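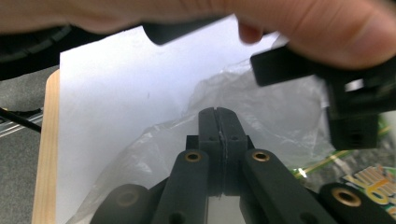
Quick one tonight, bus leaves at 5 in the morning and I still haven't packed.

So, Grendura. Got in yesterday after the slow ferry, which was slower than the slow ferry is supposed to be. No shade on the top deck, and downstairs smelled of diesel and somebody's fish lunch. Stayed on top. Burned my neck. August, what did I expect.

The town is one long street going uphill from the harbor and then a lot of stairs. Our room is at the top of the stairs, naturally. A place called Clomby, run by Soledad Prieto, who took one look at my backpack and yelled down the hall for her nephew to carry it. He is maybe twelve. I carried it.

She has had the house since her mother died and has painted every door a different green. Breakfast is bread, white cheese, a tomato, coffee that could strip a boat. I had three cups. Would of had four but the pot went to the other table.

The other table was Kilian Thaler. Walking the whole coast, alone, with a paper map gone soft as cloth at the folds. He has been at it since spring. I asked what he does for money and he said "less" and went back to his egg. Later he warmed up and told us to skip the fort and go to the salt pans instead, so we did.

Glad we did. An hour on foot past the last houses, then flat and white and nobody selling anything. An old guy raking salt into heaps let us sit on his wall and told us there used to be more than 1000 people living out there, with a school and a dance hall. Now it's his family and a cousin. He wasn't sad about it, or didn't sound it to me. Mostly he wanted to complain about the price of tires.

Walked back along the beach, which takes twice as long, with wet shoes. Ate at Texier down by the harbor. Grilled sardines, potatos, a carafe of something pink. The waiter forgot us for ages and then brought a plate of figs for nothing. Fell asleep with sand in the bed.

Things I'd tell you if you're coming: bring cash, the machine by the church was out both days. Ask Soledad for the back room, the front one gets the church bells. Buy water before you go out to the pans. The 4 o'clock bus doesn't run in summer whatever the sign says.

Ok packing now. Next post from the mountains if there's any signal up there.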